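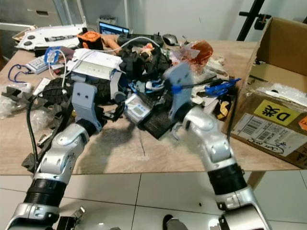

December 2, 2018
Harsh Pant

Erzsébet, Lajos, all,

Replying on the list as the question came up there. The relevant part of the earlier message is quoted below, with my answers after each paragraph.

Erzsébet Hegyi wrote:

> I have now read the draft chapter on the bath building at Alville. You call room 4 a hot room from the first phase onward. The only support I can find is the raised floor. Is there any direct evidence of heating before the second phase?

Yes, but it is thin. The floor of room 4 rests on tile pillars, and the lowest tiles of nine pillars sit directly on the first mortar bed. The bed carries no sign of having been cut or patched, so the pillars and the bed belong together. That gives us a floor built for heating in the first phase. It does not prove that a furnace was ever lit. The soot on the pillars could belong entirely to the second phase, when the stoke hole was moved from the north wall to the west wall.

The blocked opening in the north wall is the better argument. The stones on both sides of it are reddened to a depth of two fingers, and the blocking stones are not. Heat passed through there before the wall was closed. I will move this to the front of the paragraph, where it should have been in the first place.

> The width of the gap between the wall and the box tiles is given as 22 cm in the text and as something smaller on the section drawing. Which is right?

The text is wrong. 22 cm is the distance from the wall face to the outer face of the tile, including the tile itself. Magdolna measured it again from the site drawings and agrees. The sentence will be changed and the drawing left alone.

> I am not comfortable with the comparison to Szilágyi. That building has no cold plunge and its drain runs uphill of the hot room. Two bath buildings with three rooms in a row do not make a type.

Agreed in part. The row plan is too common to carry any weight. What I had in mind was the way the drain was built: flat slabs on edge, clay behind them, and a bottom of broken roof tile set in lime. Both sites have this and Starnthorpe does not. I would like to keep one sentence on the drains and drop the word "type" everywhere in the chapter. Joonas has the Szilágyi drain sections and can say whether the lime is continuous under the slabs. On our side it stops short of them on the east.

> Last, the bathing oil. The chapter says that the small flasks from room 2 "show" that oil was used there. They were in the fill. Lajos made the same point in November.

He did, and I missed it. The fill of room 2 contains roof tile, kitchen pottery and cattle bone, and was brought in from somewhere after the roof was gone. The flasks came in with the rest of it. They belong in the finds chapter and tell us nothing about what people did in room 2. The scraper handle is a different matter. It was under the fallen plaster, on the floor, and I think it can stay.

A few points that were not in the message but should be settled before the text goes to Jollitz:

1. Room names. We have been using "warm room" and "middle room" for the same space. I suggest room numbers only, with a single table at the start giving the likely use of each.

2. The water supply. The channel has been followed for 200 m toward the spring and then lost under the road. The draft says it "led from the spring." Please read this as "led from the direction of the spring" until the other side of the road has been looked at.

3. Coins. Two coins were found under the second floor in room 4. One is unreadable. The other gives an earliest possible date for the second floor and no more than that. The draft treats it as the date of the floor. Changed.

4. The benches in room 3. Lajos wants them called benches, Magdolna prefers "ledge." The height is right for sitting, but the top surface is rough and has no plaster on it. I have written "ledge" with a note giving both views.

The revised text has the changes marked in the margin. Joonas, the drain question is the only one that holds anything up. If the lime turns out to be a later repair at Szilágyi, the whole sentence goes.

Harsh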